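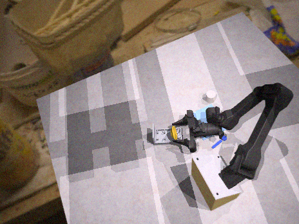 Figure 3. Simulated bracket task at the grasp: the yellow-orange disc stands over the bracket, between the fingertips of the gripper.

4.2 Varying the tabletop in simulation

The result we are most excited about comes from a very plain change. In our first simulator every training run took place on a table of one flat color, and the policy learned to lean on that. It found the bracket by looking for whatever differed from the background. Once we moved to the Herkent bench, where the surface is scratched and covered in tape marks, grasping fell apart.

So we started printing patterns on the simulated table. At the start of each episode the simulator draws a new set of overlapping rectangles and stripes, picks their gray levels, and turns the whole pattern by a random angle. Figure 3 shows one such draw, with a large charcoal block on the left half of the table and a broad, nearly white band running down toward the arm. The space beyond the table is filled with a blurred workshop background, again chosen at random. The arm, the bracket and the disc keep their shapes throughout. Shadows are rendered for everything on the table, and we found them well worth the extra time – a policy trained without them tended to close the gripper too high.

We generated 3924 episodes in this way, using 18 background scenes and 8 settings for the direction of the light. Bogdan Borkowska wrote the pattern generator over a single Saturday, and it has needed only small fixes since then. Other items are also placed near the work area, so that the policy has to pick out the bracket among things it should leave alone.

The gain was much larger than we had hoped for! On the patterned tables the policy reached for the right part in nearly every test episode, and it carried over to the Herkent bench with no further training. The flat-color policy, given the same number of episodes, often reached for a strip of tape instead. We repeated the comparison with 11 random seeds and the order never changed.

Two kinds of failure remain. When a stripe happens to match the gray of the bracket and passes right under it, the gripper can stop short of the part. The disc is also harder to judge when it is seen nearly edge-on, as in Figure 3, where it covers very few pixels. We return to this second case in Section 5, using the wider camera placement from the Stutley trials.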